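Tesar opens its practice kitchen to everyone, and you can drive the arm from your couch

FOR IMMEDIATE RELEASE
February 21, 2021

Hi, it's the Tesar team, and yes, I'm the one who writes these, so you're getting it the way I'd tell it to you over coffee. We have news! The Urik practice kitchen, the simulated one we've been using in-house since August, is now open to anybody who wants to teach a robot arm a household job by remote control. You download it, plug in a game controller (or use the Phromma hand grip if you have one), and you're driving.

I've been waiting a long time to write that paragraph.

Some background for those of you who are new to our mailing list. Tesar makes software for showing robots how to do things. You move the arm yourself, the software records every joint and every squeeze of the gripper, and a learning program called Arura studies the recordings and tries to do the same job on its own. We call each recording a demo. A demo can be a great one or a clumsy one, and Arura gets something out of both, though I'll admit it gets a lot more out of the great ones.

Up to now, if you wanted to record demos with us, you had to come to our lab and stand next to a real arm. We love having visitors, but a person can only drive so far on a weeknight, and a real bowl only survives so many drops. The practice kitchen fixes both of those. Drop the bowl, press reset, go again. I did this so many times in my first week that my thumb was sore.

The release comes with 67 kitchen tasks, sorted into 5 levels. Level one is the easy stuff, like pushing a drawer shut. By the time you get to level four you're working in and around the sink, and the sink is where I lost most of my pride. Basins have walls! You have to come in from above, keep the wrist out of the way of the faucet, and somehow remember that the elbow of the arm is still back there doing its own thing. My personal favorite (and my personal enemy) is the one we call Bowl Rescue: the bowl sits in the sink with something small and round in it, and your job is to get the bowl up onto the counter with the food still inside.

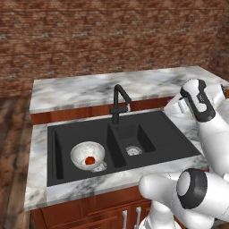
The Urik practice kitchen: a white bowl in the left basin of the sink, with the gripper over the rear counter.

My advice for that one is to take your time before you go anywhere near the rim. New drivers like to swoop. I swooped. The better drivers on our team move the gripper over the basin first, stop, turn the wrist, and only then go down, and their demos are so much cleaner to learn from. Stopping is fine, by the way. We trim long pauses out of the recording automatically, so if you need to scratch your nose or change the camera angle, go right ahead.

We also put a lot of work into how the controls feel. The early version mapped the left stick straight to the base of the arm, and everybody hated it, me included. Now you steer the gripper itself and the software works out what the joints need to do. Push forward and the gripper goes forward from where you're looking. There's a slow mode on the left trigger for the last bit before a grasp, and I pretty much live in slow mode.

If you're on the Phromma hand grip, you get one more option. Squeeze the grip and the arm follows your hand, let go and it stays put, so you can bring your own arm back to a comfortable spot and pick up where you left off. It feels a bit like moving a computer mouse when you've run out of desk. People who had never touched a robot got the hang of it quickly in our tests, and a couple of them wouldn't give the grip back when it was time for lunch.

Your demos stay on your own computer unless you choose to share them. If you do share, they go into the open Arura set, where any school, club or company can train on them. We're starting the set off with 107 demos recorded by our own staff. Please beat us. It really won't be hard on the sink tasks.

A few things aren't ready yet, and I'd like you to hear it from me first. Running water isn't in there. Two-arm driving isn't either, although we have it limping along in the lab and I'm hopeful. And demos recorded in the practice kitchen won't carry straight over to a real arm without extra work, so please don't point a freshly trained model at your grandmother's china.

The practice kitchen is free for home and classroom use. Companies can try it for 4 weeks, after which they'll need a regular Tesar license. You'll find the download, the setup guide and the full task list on the Urik page of our website, along with a message board where we hang out most afternoons. Bring your questions, bring your worst demos too (there's a whole thread for those, and mine is pinned at the top).

Teachers, if you'd like to run it with a full class, send us a note through the site before you install. We have a classroom version that lets one computer hold everyone's recordings, plus a short lesson plan that starts with the drawer and works up to the sink.

About Tesar
Tesar builds tools that let people teach robots by hand or by remote control. Our products include the Urik practice kitchen, the Phromma hand grip and the Arura learning program.

Press contact
Tesar Press Desk, through the contact form on the Tesar website. Screenshots and review copies are available on request.

###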